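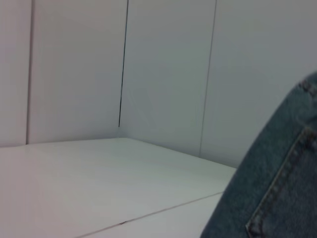 Page last changed: 9/27/26

Chapter 2
Stencilling on Household Cloth

2.1 Scope of the chapter

Chapter 1 dealt with paper, card and bare wood, where the paint sits on a firm surface and the edge of the print depends mainly on the stencil. Cloth behaves differently. It stretches, takes up moisture unevenly, and carries a weave that pulls paint along the threads. The methods below apply to table runners, cushion covers, napkins and door curtains. Printing on made-up clothing is left to Chapter 5.

By the end of the chapter the reader should be able to select a cloth for a given design, cut a stencil with sound bridges, mix paint to a working thickness, and fix the finished print with an iron.

2.2 Terms

Bridge: a strip of stencil material that holds an inner part of the design in place.
Bleed: paint that has travelled beyond the cut edge.
Load: the amount of paint held by the brush or sponge.
Register mark: a small mark used to line up a second stencil with the first.

2.3 Choosing the cloth

Plain-weave cotton of medium weight gives the cleanest edge. Linen is acceptable if the slubs are small. Loosely woven cloth should be avoided for any design with bridges narrower than 2 mm. New cloth is washed before printing, without fabric softener, and ironed dry. The samples in Table 2.1 were prepared by Nevzat Coşkun in the Esstead workroom using unbleached calico.
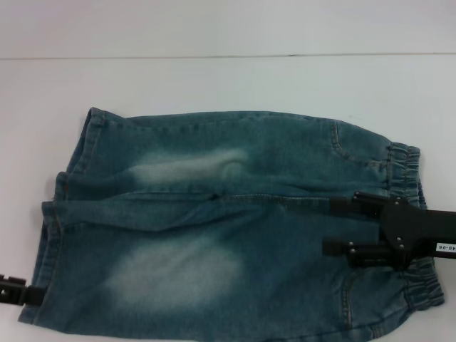
Fixing the position of the design comes before any paint is mixed. The cloth is laid face up and smoothed from the centre outwards, and the straight grain is set parallel to the front of the table. Existing seams must be found first, as a stencil will not lie flat over them and paint gathers along the ridge. The light blue denim trousers lying across the white tabletop, with the waistband to the right and one leg above the other, have a long seam line of this kind; on such a piece the design would be kept clear of the seam. The centre point is then marked with tailor's chalk and the stencil taped down on all sides.

2.4 Paint thickness

Paint for cloth should drop slowly from a tilted palette knife. If it runs, it will bleed. If it stands in peaks, it will stay on the surface and crack when the cloth is folded. Sorin Pascu's method, followed in this book, is to begin with 55 g of paint and add water by the teaspoon, testing each mixture on a scrap of the same cloth. A print should be left overnight before ironing. Exercise 2.1 repeats this test on three cloths of different weight.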